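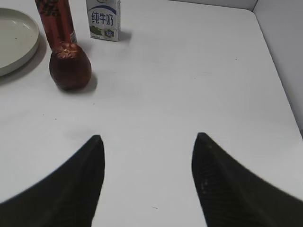 3. How we gathered the examples

We wanted demonstrations that look like the mess on a real breakfast table, so we kept the props ordinary and the setup plain. The full Turkura set has 2419 episodes, all of them teleoperated. Teodoro Becerra drove most of the arm sessions and I did the rest (badly at first — my early grasps are still in there, tagged as slow). Every episode comes with one short instruction typed before the operator touches the controls, like "put the fruit on the plate."

We record two views, one from the wrist and one from a fixed camera looking over the table. The wrist view is the one we fuss over. Close to a target it loses nearly all context, and a big white dish on a white table gives the policy very little to hang on to.

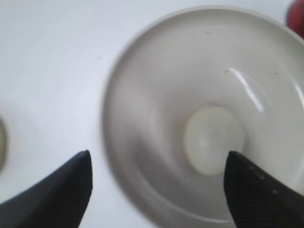 Glare was our other headache. We tried a diffuser in February and liked the look of it, but it made the training footage too tidy compared with what the Badum kitchen group sees, so we took it down again and let the reflections stay.

Small round things got extra attention. They roll when you nudge them, and operators tend to creep up on them and then hover, which fills the log with frames where hardly anything moves. We trimmed pauses longer than 6 seconds and left the shorter ones alone. Yulan Cao argued for keeping every pause, and she may well be right for policies with a longer memory than ours.
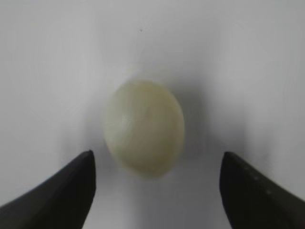 We threw out 148 episodes where the two video streams drifted apart, and we relabeled 374 more after finding that two of us used "bowl" and "plate" as if they were the same word. That one was mostly me!

Between episodes the operator moves things around by hand, with no template, and we save a fixed-camera still of the new layout before the next instruction goes in.

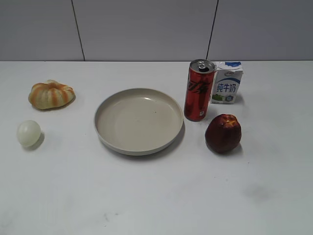

Figure 2. Tabletop from the fixed camera, with a bread roll, a plate, a red can, a milk carton and other items.

Layouts came out less random than we'd hoped. People like to leave the front of the table clear, so near-edge grasps are thin in the data, and we come back to that in Section 5.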